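3.2 The mug left behind

We had not planned to write at any length about mugs. When we began visiting the shared workrooms at Tronbridge in March, our interest was in the tables, and in how people who use the same table at different hours of the day come to agree, mostly without talking about it, on what a "cleared" table looks like. But the mugs kept turning up in our notes, and after a while we stopped fighting it and gave them a section of their own.

Nearly everyone we spoke with told us, quite cheerfully, that they clear up after themselves, and on the whole they do. Papers go, chargers go, coats and bags go (coats are very rarely forgotten, even in mild weather). A mug is treated differently. It seems to sit somewhere between a belonging and a piece of the room, and a person who would never dream of leaving a notebook will walk away from a mug with an easy conscience. In our 145 interviews the word "clear" was used again and again for tables that still had one on them, and we came to call this arrangement the "clear-but-one" table. Figure 4 shows the kind of table we mean: a pale gray top with nothing on it but a light green mug, set toward the back.

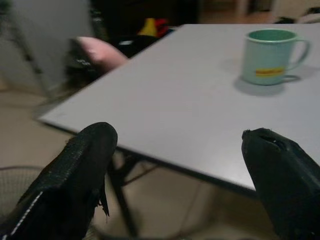
Figure 4. A clear-but-one table, with a mint green mug.

A mug on its own is really a way of saying you'll be back, according to Clyde Escobedo, and he would sooner take a different table than move one. We heard gentler and sterner versions of this all through the building, and they do not quite agree with each other. Some people read a mug near the edge as rubbish and a mug well in from the edge as a claim. Others told us they go by the color, having learned over the months which mugs belong to the kitchen and which were brought from home, and they will happily carry off the first kind and leave the second alone for days.

The comparison with Wasavska, our smaller site, is a helpful one here. The kitchen there is only a few steps from the tables, and people spoke of taking a mug back as hardly a chore at all, something done on the way to the door. At Tronbridge the walk takes 2 minutes each way, with a flight of stairs in it, and we have made that walk often enough ourselves to feel a good deal of sympathy. Echeverría's idea of the "resting place," a spot where a thing may wait without being thought of as out of place, fits both buildings nicely, though we would add that at Tronbridge the resting place is very often the table itself. We return to the stairs, and to the tray that was later put at the top of them, in Section 4.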